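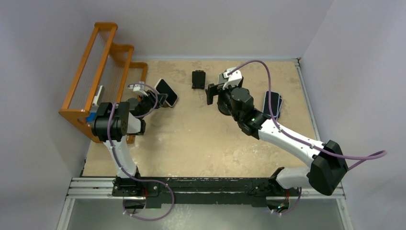 Los dos brazos sobre la mesa, proyecto Nyanda.

Acta de la reunión de marzo, taller compartido

Tomo nota yo, Encarnación Bermúdez, así que perdonad el tono. Empezamos a las 17:00 con las cuentas: quedan 597 euros en la caja del proyecto y se acuerda no gastar más en soportes de móvil, ¡que ya tenemos de sobra!
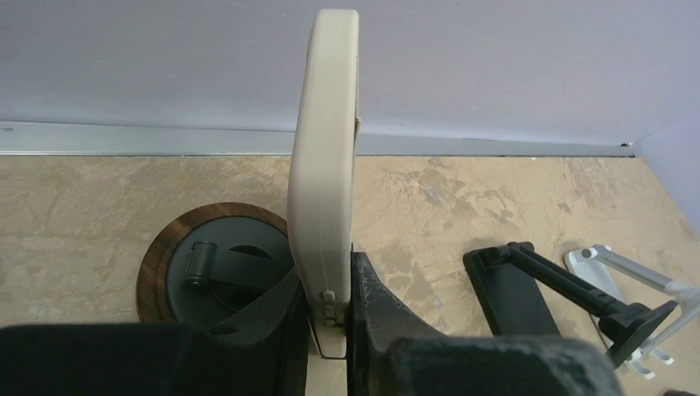
Pasamos a los dedos de las pinzas. Yo propuse forros nuevos – los de ahora rozan mucho – y se aprueba comprar dos juegos. 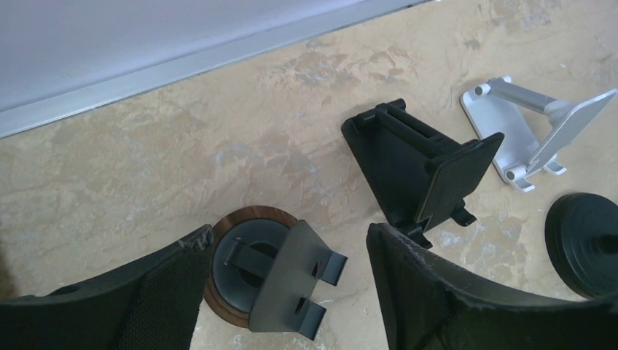
Kimutai Kombo pidió que antes se probara otra tela, porque la última remesa le duró cinco tardes. Queda en traer muestras.

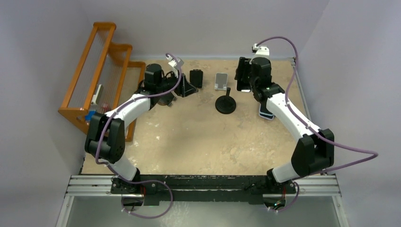 Del cableado me encargo yo, con bridas y paciencia (más de lo primero). La próxima reunión, en abril a la misma hora. Se levanta la sesión a las 18:30.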